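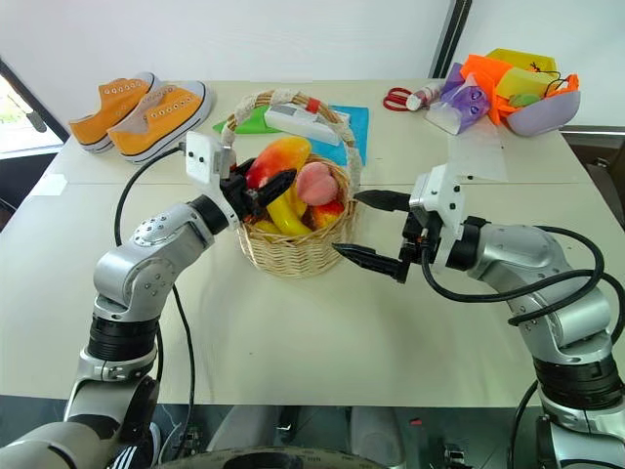 Left gripper in the basket, right one open and waiting.

Left arm faults on wrist load, clean log, going a bit nuts

cakwood_fletch
Original poster

Hi all, Fletcher Merrick here, mostly a lurker. I have a two-arm setup at our Natovgate shop and it does a fruit basket routine all day long. Since March the left arm has been dropping into protective stop whenever the gripper goes in low among the fruit. No collision that I can see, no error worth reading, it just stops dead with the fingers in there. I ran 100 cycles and got 3 stops, all left side, all on the way into the basket. The right arm has never done it once.

I've re-zeroed, swapped the fingers and dropped the speed. Ideas??

tamayo_c
Is the payload set right for the new fingers? I'd bet a sandwich on payload.

cakwood_fletch
Payload is right, I weighed the whole gripper on a kitchen scale.

imau_bench
My money's on the cable. You've got a loop hanging off that left wrist and when the arm reaches down it can snag or pull tight, and the controller reads the tug as contact. We lost a week to exactly this on our Imau cell.

tamayo_c
Sorry, don't buy it. A cable that light won't trip a stop at normal thresholds. If it does, the thresholds are wrong, and that's a bigger problem than the cable.

imau_bench
It will if it catches on something! Doesn't matter what it weighs then.

cakwood_fletch
OK, here's another one from the same setup so you can see how the cable runs over the wrist. 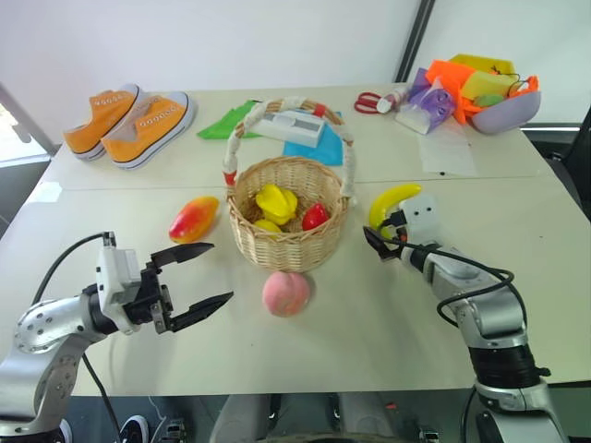 Cable over the left wrist, peach out front, right gripper up against the banana.

villanueva_rob
Jumping in - before anybody touches thresholds, please tell me you're not standing next to this thing while it runs. There's a sneaker down by the base of the left arm. Cristian (tamayo_c) will say I'm being a mom about it, but an arm that stops for no reason can also move when you don't expect it.

tamayo_c
I will say that, and you're also right. Fletcher, where's your e-stop?

cakwood_fletch
On the wall by the door. I know, I know. I'll move it within reach tonight.

villanueva_rob
Thank you. And don't reset from inside the reach of the arm, walk out first. 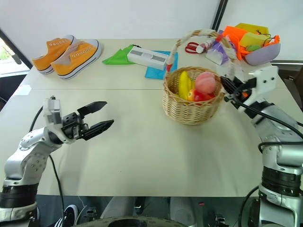

Back with an update on the faults, as of April 2, 2025. I taped the left cable snug from the wrist to the elbow and ran 800 cycles, split between going into the basket and just working over bare table. I got 2 stops, both in the basket half. Out where the left gripper is in this last one, jaws open and pointing at the empty middle of the table, it never stopped at all. So the cable was part of it (score one for imau_bench) but something is still going on down in the wicker.

imau_bench
Ha, I'll take half a win. Check whether a fingertip is hooking the weave.

tamayo_c
Or log wrist torque on the way down and look at it before guessing again. Still think your limits are too tight, for the record.

cakwood_fletch
Doing the torque log next. E-stop is on the bench now too, right by my hand.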